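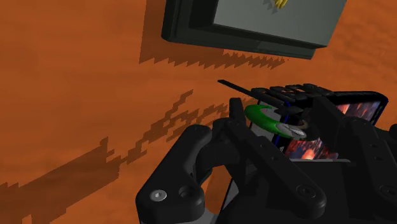
A Day at the Kanthorpe Courthouse Open House

I have wanted to see the inside of a working civil court since my own fender bender turned into eleven months of letters and phone calls. My case settled, like most of them do, so I never set foot in a courtroom. When Kanthorpe opened its civil courthouse to the public for a day in July, I signed up the same morning the notice went out and drove over early.

Doors opened at 10. There was already a line down the steps, mostly retired couples and a big group of paralegal students with matching tote bags. Security took a while (leave your pocketknife in the car, folks) but the officers were cheerful and waved people through in small batches. We were split into groups, mine had 16 people in it, and off we went.

The clerk's office

I expected this to be the dull part and I could have stayed there all morning! The deputy clerk walked us along the counter where complaints get filed and showed us how a new injury case gets its number. Most filings arrive electronically now, but people without lawyers still come in with paper, and there is a self-help window just for them with blank forms and a very patient person behind the glass.

Somebody in our group asked what the most common mistake is. Waiting too long, the deputy clerk said, right away. Every state sets its own deadline for filing an injury claim, and the office has to watch people walk in with a thick folder of medical bills after theirs has passed. The clerks can take the papers and the fee, but they can't give legal advice, and they can't move the deadline. It was the quietest our group got all day.

We also got a peek at the old docket books, big heavy things with handwritten entries. One page had a claim over a runaway milk wagon. I wanted to read the whole shelf -- we got five minutes.

The mock trial

The main event was upstairs in Courtroom 2, where a half-length trial was put on by lawyers from two local firms, Gornard for the injured person and Skullum for the defense. It was a slip and fall at a garden center. A shopper steps around a pallet of potting soil, lands in a puddle from a leaking hose, and breaks a wrist. Did the store know about the leak? Should the shopper have seen the water? Both sides had good answers, and I changed my mind at least three times.

What surprised me was how much of it was about small, ordinary records. The store's cleaning log had a gap in it, and the Gornard lawyer spent a long time on that gap. Then the Skullum side put up the shopper's phone records, with a text sent in the same minute as the fall. You could feel the whole room lean forward.

I got picked for the jury! We went back to a real jury room with a long table, bad coffee and a window over the parking lot, and argued until they knocked on the door. We found the store mostly at fault and put 38 percent on the shopper. The judge then explained how that number would cut down the award, and mentioned that in a few states a shopper with any share of the blame could go home with nothing. One of my fellow jurors said she would have voted differently if she had known that going in, and that set off another round of arguing on the stairs.

Lunch and the exhibit room

Lunch was on your own. The cafeteria does a decent grilled cheese, and there is a food truck on the corner if the line gets long.

After that we saw the room where they get evidence ready to show a jury. A company called Kubo had set up its screens and was running a demo of a crash reconstruction, the kind that gets built from skid marks, photos and repair estimates. You could stop it and swing around to see the crossing from either driver's seat. The woman running it was clear that an animation is only as good as the measurements behind it, and that judges do keep them out when the groundwork is thin. I asked way too many questions and she answered every one.

If you go

Wear comfortable shoes, as there are a lot of stairs and the elevator was slow. Phones have to be off in the courtrooms, so bring a notebook. Sign up for the morning group if you can. The afternoon one gets a shorter visit to the clerk's office and doesn't see the docket books at all. Parking in the lot behind the building was free for the day, and the street meters were not -- I saw a few tickets on windshields on my way out.

They told us the plan is to hold it again next summer with a small claims session added. I've already asked to be put on the list, and my sister is coming with me.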